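From: Lucienne Millet
To: Camside household list
Date: Dec 24, 2021
Subject: Re: Brown towels and the lint roller

Thierry Poulain wrote:
> I've washed the new Gadier towels twice and they still
> leave fluff on everything. My sister swears by going over
> them with a lint roller before folding. Has anyone tried
> it, or should I send the lot back? I paid for 17 of them
> and would rather not.

Thierry,

I've tried it and I'm not convinced. A sticky roller takes off what's sitting on top. Terry is all loops, and the fluff you're complaining about is down between them. You'll use half a roll on one bath towel, feel very pleased with the grey sheet you peel off, and find the same fluff on your navy jumper the next morning.

I'm also wary of the adhesive. On a flat weave, fine. On a looped towel a fresh sheet grabs hard, and I've pulled threads on a good one that way. Dark brown shows every one of them, too.

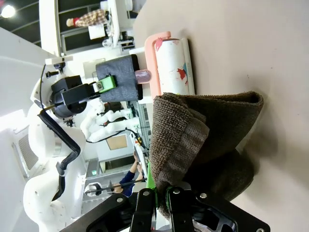
What I'd do before sending them back

Wash them on their own, warm, with half the usual powder and no softener. Sandrine Tessier says a cup of vinegar in the rinse fixes everything. I did it for most of December and noticed the smell more than any difference. A long tumble and a clean filter did far more.

Then fold one in half and rub it on a dark sleeve. If it still sheds after that, I'd call it a poor towel and ask for the money. Keep the roller for coats and the couch.

Has anyone had a brown one stop shedding for good? I'd want to hear how many washes it took.

Lucienne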